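Fingertip pad creep

Fingertip pad creep is a fault of two-finger robot grippers in which the soft block on a fingertip slowly shifts on its mount, so that the two pads no longer meet squarely. It is one of the sneakiest faults in light handling work, and one of the most rewarding to track down!

The name comes from the Stornari trials, a run of 3587 grasps on soft goods and shallow plastic trays. Grasps went well for the first 200 or so attempts on each new set of pads. After that, thin fabric began to slip out sideways, while stiff items were still held without trouble. The Trasine control software logged every slip as a bad approach angle, and three weeks went into tuning the wrong thing.

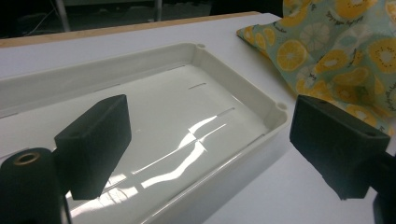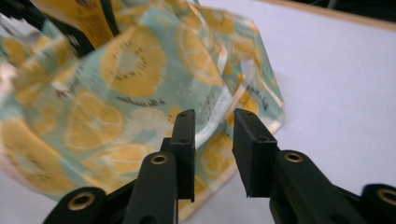
Black gripper pads, held open, with fruit-print fabric on a white tabletop

Cause

Each pad is held by small screws. Repeated side loads, such as brushing the rim of a container, let the screws back out a tiny amount. A shift of 3 degrees is enough to turn a flat pinch into a line contact, and folded or coated fabric is very good at finding the gap. Hand-held grippers suffer more than arm-mounted ones, as people lean on them in ways a robot never would.

Detection

The Verhoeven paper test is wonderfully simple. A strip of paper is pinched between the pads and pulled from each side in turn. If it comes free more easily on one side, the pads are out of line. The Clireo method compares motor current at first contact and can catch the fault while the gripper is in use.

Prevention

Thread lock on the screws helps a great deal. Most shops also check the pads after every 20 hours of work and swap both at once. Work should stop if a pad moves under finger pressure, and power must be off before anyone tries it.

See also: Grip slip; Tool wear

Search this site Enter keyword Go

Contact | Copyright Stornari Robotics Reference | Back to top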